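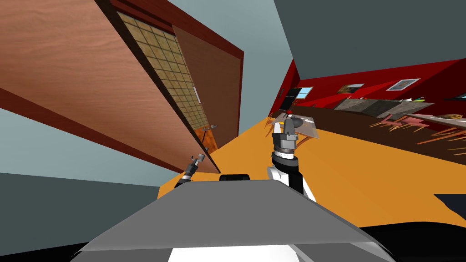 **Berley tick and Lyme awareness project – progress report, second period**

The short version: field collection is on schedule, the clinic data is behind, and I would not yet tell anyone that the leaflets have changed what people do.

**Tick collection**

We dragged cloth along the trails at Fikwood and Lacerda through November. The total so far is 1,825 ticks, counting both sites and all life stages. That looks like a big jump over the first period, but we added trails at Lacerda, so the two totals shouldn't be compared. A per-trail figure will come with the next report. Lab results are back for Fikwood only. I'd rather hold them until both sites can be shown together.

**Leaflets and talks**

The leaflet on checking for ticks and removing them with tweezers is in every clinic in Berley. We also gave 30 talks to schools, hiking groups and the parks crew. On the feedback forms, 97 percent of people said they would check themselves after a walk. I don't put much weight on this. The forms were filled in minutes after the talk, with the speaker still in the room, and saying you'll check is easy. A follow-up by phone would cost more but might tell us something.

**Clinic reporting**

Only 2 clinics send us bite and rash visits regularly. Others send them when they remember – or in one batch, with no dates, which we can't use. Pomavlow, the firm that supplies the reporting form, says the new version will fix this. They said so last period too. We have asked for a working copy before we pay the second invoice.

**Money**

Travel is over budget because of the extra Lacerda trips. Printing is under. We ask to move the unspent printing money to travel and to the phone follow-up.

**Next period**

- Finish lab testing for Lacerda
- Pilot the phone follow-up with one hiking group
- Decide whether to keep the Pomavlow form or go back to paper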